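FOR IMMEDIATE RELEASE
2025-06-16

Gellevden Adopts New Complaint Process for Bias and Harassment by City Employees

Residents will have one office to contact, and outcomes will be reported in public

GELLEVDEN — The City of Gellevden today announced a new process for handling complaints of religious, ethnic and racial bias made against city employees and elected officials. The process takes effect immediately and covers conduct on the job, on city phones and email, and at public meetings.

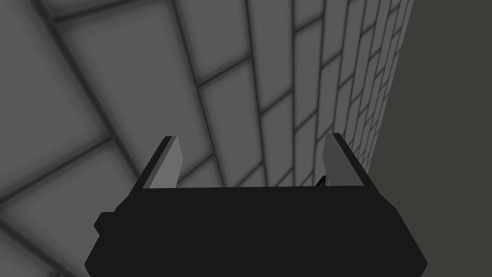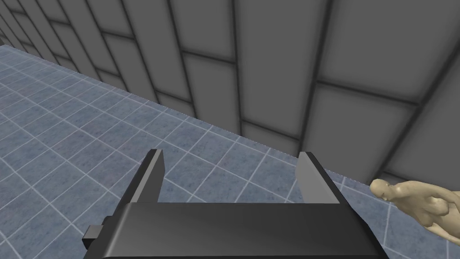 What is changing

Until now, a resident who wanted to report a city employee had to contact the department where that employee worked. Each department kept its own records and used its own form. Some complaints were answered by letter, some by phone, and some were passed from one office to another before anyone replied.

Under the new process, all complaints of bias or harassment go to the Office of Employee Conduct at City Hall. The office will log each complaint, give the resident a case number, and send a written reply within 6 business days saying whether an investigation will be opened. The department where the employee works will be told about the complaint but will not run the investigation.

Complaints about elected officials will be sent to an outside reviewer. The city has signed a contract with Clunaris, a workplace investigations firm, to do this work for a period of 2 years. The firm will give its findings to the full City Council and the city attorney at the same time.

Why the city acted

The Council asked for a review of complaint handling in January, after residents from several congregations and neighborhood groups said at a public hearing that they did not know where to take a complaint or what had happened to the ones they had filed. The city then held listening sessions at the Yokoyama Branch Library and the Wedov Community Center. About 230 people took part or sent in written comments.

Many of those who commented asked for the same thing: a clear answer in writing. Others said they had held back from filing a complaint out of concern that the employee's own supervisor would be the person reading it. Several asked the city to accept recordings, voicemails and screenshots. The new form includes space to list these, and staff will explain how to send in copies.

Training for employees

The city has 700 employees, and all of them will be required to complete training on bias, harassment and the duty to report. Supervisors will take an added session on what to do when a resident brings a complaint to them in person. A supervisor who receives a complaint must send it to the Office of Employee Conduct by the end of the next business day.

Training will also be required for members of the Council and their staffs. New employees will complete it before the end of their probationary period.

Public reporting

The Office of Employee Conduct will publish a report every quarter listing the number of complaints received, the type of conduct alleged, and how each closed case ended. Names of residents will not be published. Names of employees will be released only where state law allows it.

The city's discipline rules have not changed. Penalties still range from a written warning to dismissal, and employees keep their right to appeal — including any rights under a union contract.

How to file a complaint

Complaint forms are available at the front desk of City Hall, at all branch libraries, and on the city website. Residents may also file by phone or ask for an appointment. Interpreters are available on request at no cost. A complaint may be filed by the person affected or by someone who saw or heard the conduct.

Residents who filed a complaint with a city department before today and did not receive a written answer may ask the office to look into its status. They should bring or send any earlier letters or emails they have.

Anyone who believes they are in immediate danger should call 911. Threats and other possible crimes will be referred to the police.

Media contact

City of Gellevden, Office of Communications
City Hall, second floor

###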